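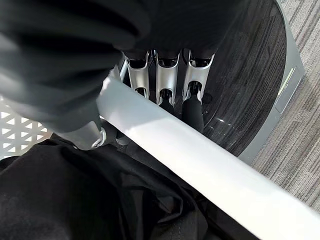
Fingers over the bar.

Blog > Robots > House rules

Imani Wojcik asked me to post the handling rules we use at Kobori, so I've copied them off the whiteboard. Version 7, agreed in August.

Grip force is capped at 50 per cent for anything plastic. The cap stays on for demos too.

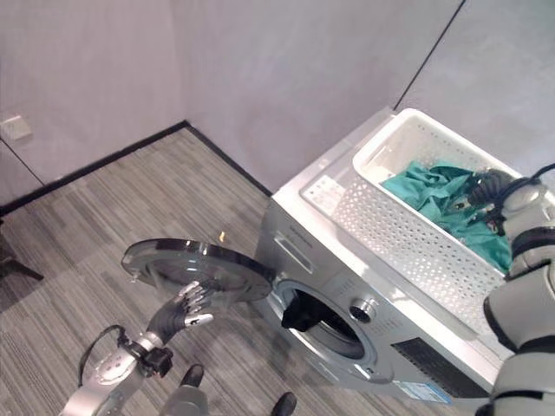

One hand at the door, one in the basket.

If the two arms have separate jobs, write down which one stops first. Ours is the arm nearest the machine. Kauko Vainio wanted both to stop together – we're still arguing.
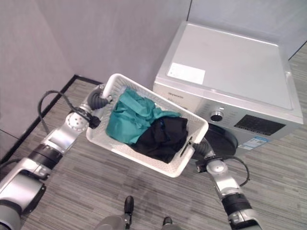

Two-handed hold, both ends.

Baskets get carried by the rim at the short ends. Log any tilt, even if nothing falls out.
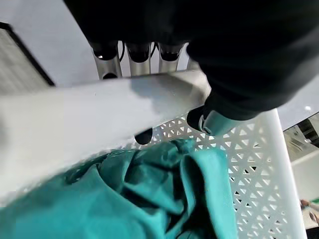 The rule I care about most is the one on people standing near a live arm. Everyone in the room has a name on the sheet and one person holds the stop button. A hand as close as the one at the lower right, past the white upright, goes in the log with a time. We have 166 entries so far and I still read them all.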